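# Grollia: laundry folding recordings and staff notes

Grollia holds recordings of clothes being handled and folded with hand-held grippers, together with work notes from the people at Dewan, a wash-and-fold and linen service.

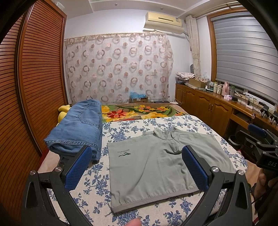
Rokeya Khan wrote in the margin of the first draft that the folders had asked one thing at every meeting, whether their hours would change, and that the card should answer it before it got to file formats. The section on hours now comes first.

## What changes for staff

Dewan plans to move part of its folding to an automated station called Wustia. As of this release:

- No shifts have been cut. Folders who record are paid their normal hourly rate for that time.
- Recording is voluntary and can be stopped at any point in a session.
- Sessions last 30 minutes at most. The wrist gets tired before that for some people, and they stop early.
- Piece rates are suspended on any day a person records. Two folders lost pay in the pilot before this rule was written down.
- Sorting, stain checks and customer notes stay with people. Wustia is planned for tops, towels and pillowcases only.

What happens to folding hours after Wustia opens has not been settled. The staff agreement covers the recording period and nothing later. We will update this section when that changes.

## Contents

| Item | Value |
|---|---|
| Recorded sessions | 557 |
| Garment episodes | 4,000 |
| Grippers per session | 2 |
| Surfaces | beds, tables, counters |
| Staff notes | plain text, one file per session |

Each episode has video, gripper opening and a garment label (`top`, `trousers`, `towel`, `bedding`, `other`). Labels were entered by the person recording and checked by Jamila Biswas.

## Staff notes

The notes were typed or dictated after the session. We fixed spelling and removed customer names. Complaints were left in. Common subjects are sore thumbs, thick hems, sleeves that end up underneath, and being asked to work slower than usual. Several folders say the gripper made them change the order of their folds, so the recordings should not be taken as a record of how Dewan folds by hand.

## Known problems

- Tops are heavily overrepresented. Fitted sheets are almost absent.
- Early sessions have drift in the gripper opening value. Use the `recalibrated` flag.
- Room lighting is not controlled.
- Left-handed folders recorded few sessions.

## Use

Allowed: training and testing of garment handling, and research on work and ergonomics.

Not allowed: measuring or ranking individual workers, setting piece rates, or trying to identify anyone from hands or rooms. Session IDs were shuffled in December and do not follow the rota.

## Access and removal

Files are hosted on Jurklow under `grollia/main`. Staff can have their sessions removed by telling Jamila Biswas or Rokeya Khan, with no reason needed. Removed sessions are dropped from the next release and listed by number in `CHANGES.md`.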